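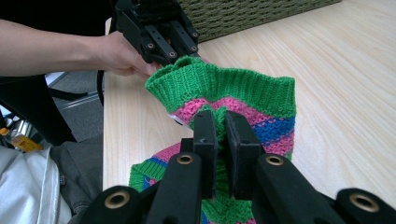
Open Day Walk-Through - Demonstration Table 2, Garment Handling
October, morning session
By Valquíria Siqueira
Print this page | E-mail this page

Site: Callumance, Seixas building. Form 156.

1. Table and surroundings
Tabletop stable, corners rounded - OK.
Cable runs: one per gripper, left drops off the near table edge, right loops down toward the floor. Comment: fit clips before the doors open.
Floor rails: mark with tape on the visitor side.
Visitor line set at 30 inches. Comment: Kordale asked for less; not approved.

2. Grippers and operator
Marker plates seated on both tools - OK.
Forearms bare, no loose cuffs - OK.
Basket: overhangs the left edge slightly. Move inboard.
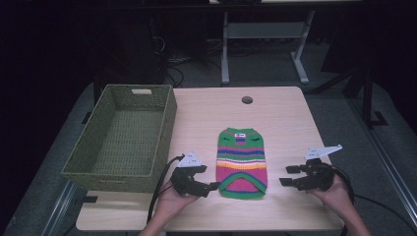 Both hand-held grippers at the table, sweater laid flat, basket at left.

3. Work item
Striped knit sweater, ribbed at both ends. No pins or buttons permitted. Check the label stitching before each run.
Finger pads: inspect for snagged yarn every 30 minutes. Plitgate pads only as spares.
Screws on finger pads: check by hand, do not overtighten. 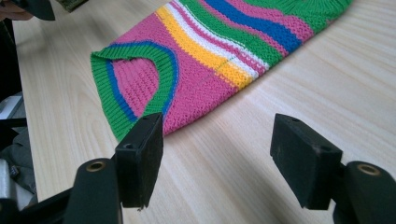

Finger pads open, near the green and blue ribbed band.

4. Result
Passed with comments. Cable clips and basket position to be rechecked by the table lead - initial here: ____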